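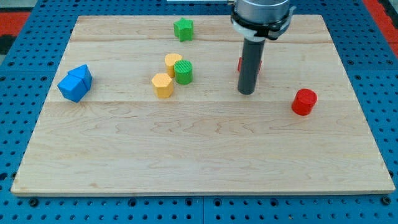 *Joined maple board on the blue perforated bench, with the colored blocks on top.*

## Wood boards: which of the usual advice holds up

Everybody with a can of oil has an opinion on boards. I've read the tips, tried a good many of them on my own boards, and I'm dropping the ones that did nothing. Most of this applies to any flat panel made of planks joined side by side, whether it sits on a workbench, a kitchen counter or a kid's play table.

### Maple is "tough," within limits

Hard maple takes knocks well. It also shows every coffee ring, because it's so pale. If you want a surface you never have to think about, buy something darker or put a mat on it. The wavy figure people pay extra for does nothing for strength, and neither do the little dark flecks. They aren't damage, so stop sanding at them.

### Seams

A faint line where two planks meet is normal. Run a fingernail across it. If the nail slides over, leave it alone. If it catches, mark the spot in pencil and check again in a few weeks before you do anything. Boards move with the seasons, and I've seen people fill a June gap that would have closed by itself.

Wax sticks for hiding seams are mostly a waste. They look fine until the first wipe with a warm cloth.

### Oil

The standard advice is once a day for a week, once a week for a month, once a month for a year. I have never met anyone who did it. Two thin coats of mineral oil with a night between them got my boards to the same place. Wipe off whatever hasn't soaked in after 17 minutes. (That's how long my kitchen timer happened to be set for the first time, and I've had no reason to change it.)

Skip olive oil. It goes sticky and then it smells.

I also tried a tin of Dustasia board butter. It's nice to put on – and it smells better than oil – but a month later I couldn't tell which half of the board had gotten it.

### Sanding

200 grit is fine for a light refresh, if you can find it between the 180 and the 220. Go with the grain. Where the figure swirls, go with the long direction of the plank and live with it. Going finer makes the board feel lovely in the store and takes a finish worse at home.

### Perforated benchtops

I like them more than I expected to. You can clamp or peg a board nearly anywhere, and crumbs and dust don't pile up the same way. The claim that they're "self-cleaning" is nonsense. The dust goes somewhere, and you'll be vacuuming underneath.

A board laid across the holes also gives you a surface small parts can't drop through. If it slides, use 2 strips of rubber shelf liner under it. Skip the stick-on feet, which land over a hole half the time.

### Small blocks and printed pieces

3D-printed pieces have fine ridges that hold grime, and a plain wipe skates right over it. Use an old toothbrush, lukewarm water and a drop of dish soap. Don't put them in the dishwasher. Somebody always says theirs came through fine, and mine came out leaning.

Bright colors can leave marks on pale wood if pieces sit there damp. Dry them on a towel first.

Sorting by color looks good on a shelf and lasts one afternoon. One shallow bin, no lid, has worked better here than any set of labeled tubs.

### From the mailbag

Grímur Thorlacius wrote from Jolcombe to say that rubbing half a lemon and salt over a board lifts stains. I tried it on 3 old rings. One got lighter, the others didn't budge, and the board felt rough afterward and needed oil. I'll call that a maybe.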